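Govindasamy Institute of Retail Studies
Product Knowledge for Specialty Counter Staff
Handout 3: Coils, Resistance and Liquid Selection
Issued Aug 28, 2023

Scope

The previous handout covered battery safety. The present one deals with the coil and the liquid, which together account for most of the questions customers bring to the counter. Students should read it before the practical session at the Triswood site.

Resistance and power

Current is found by dividing voltage by resistance. A coil of low resistance draws more current from the same cell, produces more heat and consumes liquid faster. Students are reminded that the power range printed on a coil takes precedence over the maximum output of the device. A device capable of 135 watts must not be set to that figure when the coil fitted is rated for less.

A new coil should be primed with liquid and left to stand before first use. Dry cotton scorches quickly, and a scorched coil cannot be recovered.

Liquid composition

Liquids are blended from propylene glycol and vegetable glycerin. Thinner blends suit small coils with narrow wicking ports. Thicker blends need wider ports and more power. Sweetened flavors, including menthol, fruit and candy types, leave residue on the coil and shorten its life.

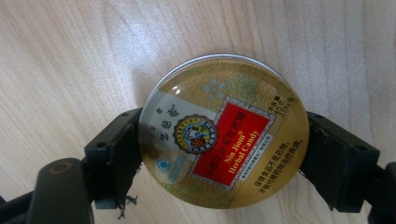 Noelia Collado objects that sweetener is blamed too readily, and that at the Henier counter most coils returned early had been run above their printed range. Both causes should be considered when a customer reports a burnt taste. Ask for the power setting first, then the liquid.

Required reading

Hayashi, Minoru. Coil Care at the Counter. Vudus Training Papers, pp. 135 to 191.

Written work

Explain why two coils of different resistance should not be run at the same power setting without checking their ratings. Submit under course code 2359.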